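Workshop notebook, Sisex bench, January
Entry by B. Lykkegaard. Read and countersigned by Hjalti Sveinbjörnsson.

Subject: hand-held gripper 0145, periodic service and return to use.

Unit 0145 was received from the Stusberg site with a report of uneven finger closure. The operator's note stated that thin fabric held well near the fingertips but slipped when gripped closer to the base. The second unit of the pair carried no fault report and was checked for comparison only.

1. Incoming check
The housing was wiped down and examined under the bench lamp. No cracks were found. The label was legible and firmly attached. The fingers were moved by hand through their full travel. The right finger lagged slightly at the start of closing and then caught up. Lint had collected in the slots of both fingers and along the frame behind them, as is common on units assigned to clothing work.

2. Disassembly and cleaning
The fingers were removed and washed in warm water with mild soap, then left to dry on the rack for 16 hours. The frame was cleaned with a dry brush only. Compressed air was not used, in line with the Wistham procedure, which warns against driving lint further into the slide. A compacted thread was drawn out of the right slide with tweezers. It was long enough to account for the lag by itself, but the slide was inspected along its whole length before this was accepted as the cause. Light scoring was found at the inner end. It does not catch a fingernail and has been left alone.

3. Reassembly
The finger screws were fitted and tightened by hand, then brought to final tightness in alternating order. On the first attempt the left finger sat visibly forward of the right. It was taken off, turned and refitted. Future entries should record which finger was removed first; mine did not, and time was lost. One screw had a worn head and was replaced from the Giáp drawer. Stock in that drawer is now down to 3.

4. Closure test
The test strip was gripped at the tip, the middle and the base. The strip held at all positions. At the base the grip remains weaker than on the second unit, though within the limit on the bench card. The test was repeated 6 times with no change in result.

5. Return to use
Both units were returned to folding work after the bench tests. The task is the standard one for the bedroom set: garments are folded and placed in a single stack on the bed.

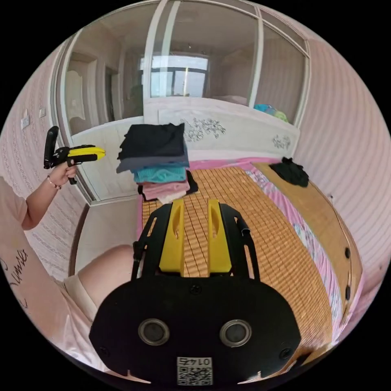
Unit 0145 in the foreground with its pair at left; folded garments stacked on the mat.

The operator has been asked to report any slipping at the base of the fingers, with the type of fabric noted. Knitted items are of particular interest, as the original complaint concerned thin fabric only and the behavior on thicker material has not been recorded.

6. Open points
The scoring on the right slide is to be measured at the next service. If it has deepened, the slide is to be replaced and the old part kept for Hjalti.

The service interval for clothing work stands at 2 months. I propose that the slots and slides be brushed out between services by whoever returns the unit to its case. Brushes are to be issued with the cases once the order from Stusberg has been approved.

Remark added by H. Sveinbjörnsson: agreed on the brushing. Please attach the bench card for the second unit to this entry. The card on file is for the previous set of fingers and should be withdrawn.

Card attached, old card withdrawn. B.L.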